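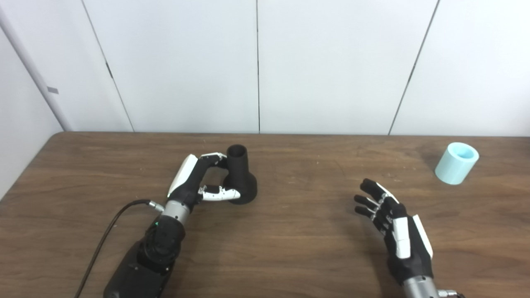
Dzintra Pētersons
@dzintra_p

Spent most of July teleoperating a two-handed setup at Anghel, the small lab in Fletotcombe where I work. A few people asked what the job is like, so I'm writing it down while I still remember the boring parts.

The short version: I wear gloves and a headset, I do a task with my own hands, and the robot's hands do it a moment later. Every joint position and camera view gets saved. One pass through the task is an episode. A policy gets trained on the episodes later, by other people.

July total was 3644 episodes kept. My best day was 141. My worst day I kept 2, and one of those was thrown out in review the next week.

The bad day was glove calibration. My left thumb was reading short, so every time I thought I was pinching, the robot's thumb stopped before it reached the object. I spent the whole morning blaming the hand. Now I redo the thumb every time I come back from a break, even a five minute one.

The black flared piece is the one I have the most opinions about. Narrow tube on top, wide cone at the bottom. If you close on the tube from both sides it wants to tip. What works for me is hooking the finger over the tube and getting the thumb down against the flare. It looks awkward and it feels awkward in the glove too.

The light blue cup is easier. Straight sides, thick wall, you can take it nearly any way you like. New operators should start on the cup. I started on the black piece because it was on the table that morning.

Nothing comes back through the gloves. No pressure, no weight. You're judging contact by eye. After a while I started watching the shadow under the object more than the object. When the shadow pulls away from the base, it's up.

The hand you're not using is a problem. When I concentrate on my left, my right drifts. It curls, or turns over, or creeps in toward the middle of the table. All of that gets recorded, and the policy will happily learn to creep. I keep the right open and off to the side and check it before I press the pedal.

Pedal down starts the episode, pedal up ends it. I lost a lot of good grasps in the first week by lifting my foot as soon as the fingers closed. You have to hold, finish the move, let go, back the hand off, then lift. Nayara put a strip of tape on the floor so my foot would stay put, and that helped more than I would have guessed.

Nayara Nogueira does the review, by the way. She goes through everything at double speed and marks keep, cut or ask. Her most common note to me is "hesitates before contact." She's right. I hover. The trained policy hovers too, and she showed me the two side by side, which was embarrassing.

Things that got episodes cut, from her notes:
object out of view at the end
second grasp after a slip, not labeled as a recovery
other hand moving
operator too slow
operator too fast
elbow (this just says "elbow")

On recoveries: we do keep some. If the piece slips and I regrasp it cleanly, I tag it and it goes in a separate folder. We have 350 of those. I was told not to fake them, because a faked slip looks like somebody letting go on purpose, and I tried one to see and yes, it does.

Someone asked why we don't just move the arms by hand and record that. We did, for the first Iltitz task, which was sliding a tray along a rail. It's fine for an arm. With fingers you run out of your own fingers. I can push a forearm where I want it, but I can't bend several robot fingers and a thumb at the same time and also keep my body out of the camera.

Someone else asked if it's tiring. The eyes go first, then the shoulders. I do forty minutes on and fifteen off. The old schedule was an hour and a half straight and you could see it in the data, everything after the first hour got sloppy and low.

The recording software is called Norkico and is built in house. I have one complaint. The discard key is next to the save key. I have asked for this to be changed. I have also put a sticker on it.

Does it work? The cup does, most of the time, from most places on the table. The black piece works if it starts upright and on the left. Starting on the right it reaches across with the wrong hand, and we think that's because I'm left-handed and nearly all my episodes are too. So August is right-hand episodes.

Replying to a few at once: no, you don't need a robotics degree. I used to do alterations. Yes, the headset gets warm. No, I can't share the dataset, ask Nayara.

Gloves are charged and I'm back on at 1:30. Will post the right-hand numbers when I have enough of them.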